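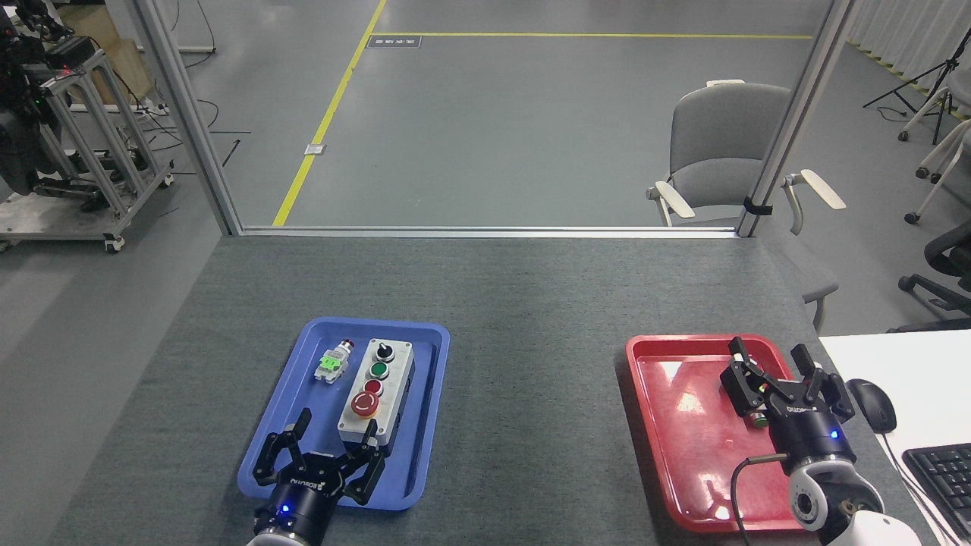

A control box with push buttons and an emergency stop, in a blue tray.

Kidar wants 260 homes to pay for safer lift switches

Kidar, which manages the Evel apartments, says every elevator there will get new emergency stop buttons by April. The price is $100 per household, and owners have yet to see a quote.

The firm points to 6 faults last year. Its own log puts 3 of them down to door sensors - a part the work won't touch.

"Safety comes first," said manager Chiharu Yokoyama.

Owner Hinata Ishida isn't convinced. "I asked what was wrong with the old buttons," she said. "I got a brochure."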